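Packing and posting person wanted, part time, Wolmont

Hi! I run Geum, a very small online shop selling secondhand teapots, cups and the odd gravy boat, and I need another pair of hands. I've been doing it out of a unit in Wolmont for a few years now (before that it was my spare room, which is a room again, hooray) and I can't keep up with the posting on my own any more.

The job is three mornings a week, 11 hours all up. I'd love Monday, Wednesday and Friday but if you've got kids or classes or another job we can shuffle it. Pay is casual rate with super on top, paid weekly, and I do pay on time because I remember what it's like when people don't.

Mostly you'd be wrapping crockery, boxing it up, printing labels and dropping the lot at the post office before lunch. You'll also unpack what I bring home from auctions and estate sales, give it a wash, look it over for chips and hairline cracks and tell me if I've bought a dud. I buy duds fairly often. Lids get wrapped separately from pots, always, and spouts get their own little sleeve of cardboard. I'm fussy about that and pretty relaxed about everything else, including what's on the radio.

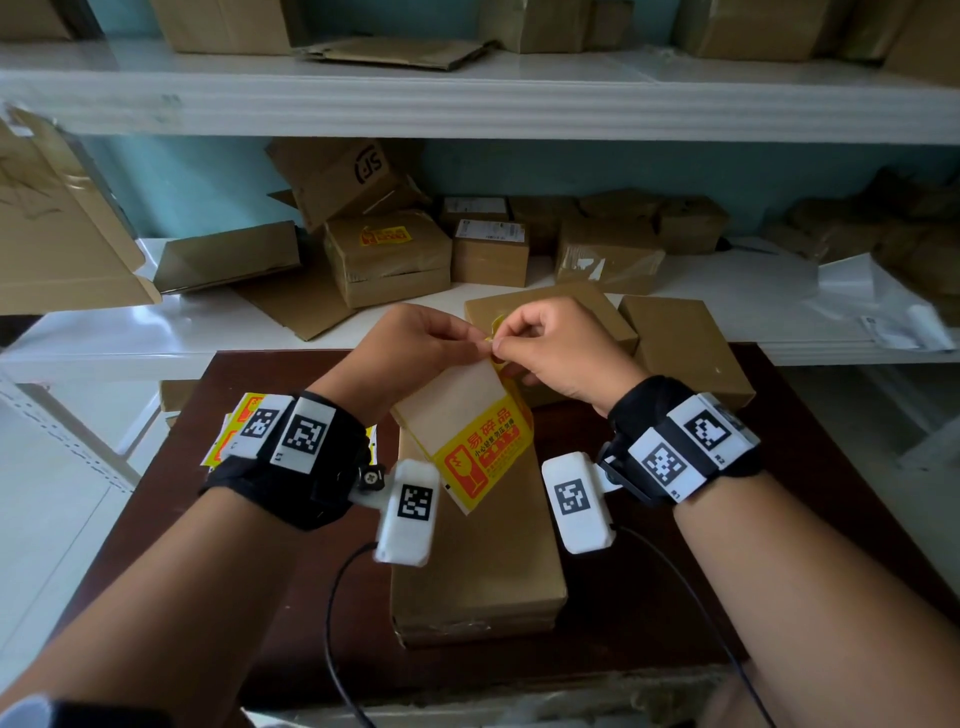
A fragile sticker for the box. 易碎品 means fragile.

We use a stock program called Trarkier, and you don't need to have seen it before. It's clunky but you'll have the hang of it in a morning. There are 2796 pieces in it at the moment and I would like every one of them to be on the shelf it says it's on, so if you're the sort of person who enjoys putting things back in order, please, please write to me!

You'll need to be fine with standing for most of a shift and lifting boxes up to 7 kilos. A driver's licence is handy for the post office run but it's a short walk with the trolley, so don't let that stop you. I don't mind at all if you've never worked in a warehouse or a shop. Retirees, students, people coming back to work after a long break, all very welcome. The unit is on the ground floor with a ramp, and the loo is shared with Grivus, the upholsterers next door, who are lovely and have a much better kettle than ours.

It gets hot in there in summer. We have two fans and I buy the icy poles.

To apply, email me through the contact page with a few lines about yourself and which mornings suit. No cover letter, and a resume only if you've got one lying about. I'm hoping to have someone started before the end of December, but early in the new year is okay too.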